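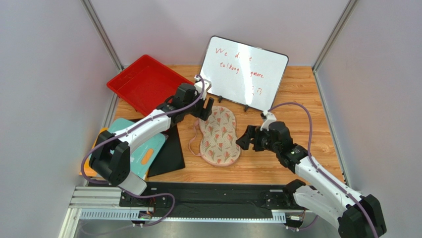 Small whiteboards: notes after a month of use

A framed dry-erase board that stands on its own feet takes up less table than one laid flat, and it can be read from a chair. I keep one in May's work corner at Garstead, 30 cm from the back edge. Two stands at the base are enough. One in the middle lets the board rock when you write near a corner.

Red marker reads well at 7 feet but ghosts if left overnight. Black wipes clean after about 28 hours. For old red, I write over it in black and wipe both at once, using a dry cloth.

Trays go to the left of the board. Soft items such as a sleep mask stay in front, strap tucked under, or the elastic catches on the stands.

Next month: the same test with the Vomel markers.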